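Letters Home from Tumport: What Our Project Found Out
Liette Robichaud and Engelbert Pichler

Our project began in October, when Liette's aunt let us borrow a biscuit tin full of letters from the old fishing town of Tumport, and I'm afraid we both fell rather in love with it! We had planned to look only at the spelling, but the people in the letters were such good company that we ended up reading all 143 of them, some of them twice.

Most are from the Fraser family to a cousin in Bumlow, and they are full of weather, bad knees and the price of coal. We copied out each one by hand first and typed it up afterwards (slow, but you do get to know a person's handwriting that way).
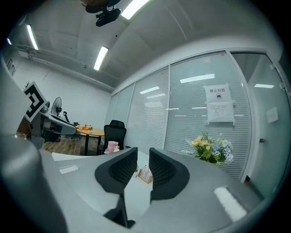 The spelling turned out to be far steadier than we had guessed. The older writers hardly ever slip, while the younger ones write "untill" and "allways" quite cheerfully. We marked 1101 odd spellings in all, and six words account for most of them. Two letters were too faded to read, and we left those out of the count. Next term Engelbert would like to start on the postcards.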